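Nirnedlow half-scale dress form, review

Posted 5/27/23 by Kelly Tunstall

Right, quick one as I've got toiles to mark. A few of you asked what I thought of the Nirnedlow half-scale stand after I moaned about the old ones all last term. Had it on my table since the start of term, used it nearly every day, opinions below.

What it is: half-size dress form for draping, female, linen cover over a papier-mâché body, on a short metal pole with a weighted base. Cost me 130 including postage. The Furtună one is dearer and the waiting list is silly.

Good stuff first. You can pin straight into it. Properly in, not that sideways scrape you get with the cheap foam ones. Shoulders are a believable shape, slight slope, and the blade area has been thought about so a back yoke sits where it should. Princess lines are seamed rather than printed. I checked them against a tape and left and right match, which I can't say for the last one I owned.

Base is heavy. Good. Bias work drags a light stand all over the place and this one stays put.

Less good. The neck cap is stapled on and one staple was proud, snagged a bit of silk organza on day one. Filed it down. The height screw is plastic, on a stand at this price, come on. Mine has already started slipping and I've got a bit of folded calico wedged in there. And no arm in the box. You have to buy the arm separately and it was out of stock untill last week, so I've made my own out of wadding and it looks like a sausage.

Measurements – the label says bust 42, meaning 42 cm at half scale. I get 41. Not the end of the world but if you're scaling a block up to full size that's two centimetres gone, and students will find that out the hard way. Pad it.

Cover is a natural colour, marks easily. Keep your chalk away, use thread for style lines.

Geetha Hegde has the Trumlow version in her pattern room and we swapped for a fortnight. Hers is smoother to pin and has a nicer waist but the hip is far too flat, trousers are hopeless on it. For skirts and bodices I'd take hers. For everything else the Nirnedlow.

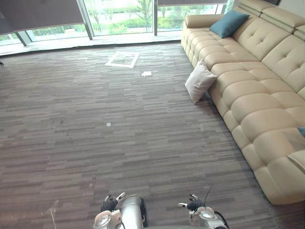 Carpet tiles and the long cream sofa, by the big windows.

Who's it for? Second years and up, I'd say. First years should be on full size, you need to learn what a real armhole feels like before you shrink it. Also good if you work at home with no room for a proper stand, it lives on my bookshelf between jobs. Flukavis do a cotton dust bag that fits, get one, the linen holds fluff like you wouldn't beleive.

Would I buy it again? Yes, with a metal screw. Four out of five.

Spare covers are on order, will update when they come, probably July.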